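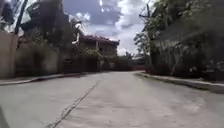

Progress Report No. 20
Page 1

To: Anastasia Tsoukalas, Brennan Fund
From: Gerasimos Makris, Zirusthorpe Streets Project
May 31, 2024

The crack remains our most dependable contributor. It runs diagonally up the concrete with small branches along the way, and it has now featured in more of our meetings than the drainage has.

Work in May went as follows. The survey of the road is finished, all 203 pages of it. We have spent $3568 of the grant, mostly on the survey and the first order of joint sealant from Clirberg. A further $1000 is set aside for the curb on the wall side, should it need resetting.

The shrubs and weeds on the lower perimeter wall are doing very well without funding. We would like to trim them before the sealing crew arrives, and Pirka has quoted for a day's work - the quote is attached.

Still open: whether to seal the crack or replace the slabs on either side of it. Sealing fits the budget. Replacement fits somebody else's. Please let us have your preference before we book the crew.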